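A mesa redonda – galeria de outubro

Esta página é a continuação da galeria que comecei no ano passado, quando mudámos a sala da cozinha para o lado do pátio. Peço desculpa pelo meu português: vivo em Setúbal há muito tempo, mas ainda escrevo devagar e com o dicionário aberto. A Folasade Jibrin leu o texto e corrigiu as preposições. Se ficaram erros, são das frases que acrescentei depois.

O tema é pequeno. É a mesa redonda branca e as coisas que vivem em cima dela: a louça vermelha, as canecas, o tabuleiro grande e as coisas de brincar que as crianças trazem para o lanche e deixam ali. Gosto de ver como os mesmos objetos mudam de lugar. Um prato que num dia está à esquerda, noutro dia está à frente, e a mesa parece outra.

A mesa foi comprada em segunda mão, com um pé que abanava. O Liam Gilmartin apertou o pé com uma chave emprestada e desde então não abana. Custou 60 euros, com o transporte incluído, e penso que foi um bom preço. O tabuleiro veio mais tarde, de uma loja que fechou. Eu queria um modelo com a borda levantada, para se poder deitar uma caneca sem que ela role até ao chão. O branco suja-se depressa, isso é verdade, mas limpa-se também depressa, e o vermelho da louça fica muito bonito em cima dele. 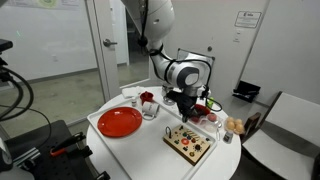

A louça vermelha não é um conjunto. Foi juntada aos poucos, peça por peça, em feiras e em casas de amigos que faziam mudanças. O Abdelkrim Shehata deu-nos as primeiras três peças, embrulhadas em jornal dentro de uma caixa de sapatos. Depois disso, as pessoas começaram a pensar que nós colecionávamos vermelho e passaram a oferecer vermelho. Assim nasceu a coleção, sem eu a ter decidido. Os tons não são todos iguais e já me perguntaram se isso me incomoda. Não me incomoda. Numa mesa branca, os vermelhos diferentes dão-se bem uns com os outros.

As peças brancas têm outra função, que é descansar os olhos. A minha mãe dizia que uma mesa toda de uma cor cansa quem come. Na língua dela havia uma palavra para isto, e nunca encontrei a palavra portuguesa. Talvez não exista.

Algumas notas para quem quer arrumar um tabuleiro parecido em casa. Eu ponho primeiro as coisas baixas e depois as altas. As altas ficam atrás, porque a mão passa melhor por cima das baixas. Os panos ficam fora do tabuleiro. Para lavar uso só detergente da louça e água morna, e seco logo com um pano de algodão. Experimentei uma vez um produto em pó e ficou um risco comprido que ainda hoje se vê quando há sol, ao fim da tarde.

Entre as coisas de brincar, a preferida é o painel de madeira com botões e interruptores. As crianças mais pequenas passam ali muito tempo, a mexer numa peça e depois na outra, enquanto os adultos acabam o café. Durante uma semana esteve guardado no armário e houve protestos. Voltou para a mesa no domingo seguinte.
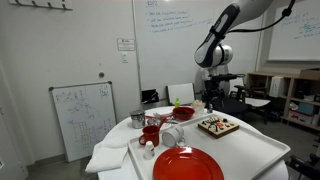
Uma boa arrumação, para mim, é aquela em que cada pessoa encontra o que procura sem perguntar. Não precisa de ser simétrica. O Fergal Moriarty, que gosta de tudo em linha, discorda muito de mim neste ponto, e já tivemos longas conversas sobre isso – sempre amigáveis. As duas canecas, a vermelha e a branca, estão encostadas uma à outra, e ele teria posto um espaço entre elas. Eu prefiro assim, parece que conversam. O prato grande ficou no tabuleiro e a taça vermelha mais para trás, na mesa, com umas coisinhas escuras dentro. A toalha branca, dobrada, pende do lado esquerdo, que é também o lugar onde eu a procuro quando tenho as mãos molhadas.

A próxima galeria será sobre as gavetas. Tenho já bastante material, mas falta-me escrever as legendas, e isso em português leva-me muitas noites. O Fergal ofereceu-se para arrumar as gavetas antes das fotografias. Ainda não lhe respondi.

Quem tiver louça vermelha que já não usa pode deixá-la na prateleira da entrada. Pires, sobretudo – temos poucos.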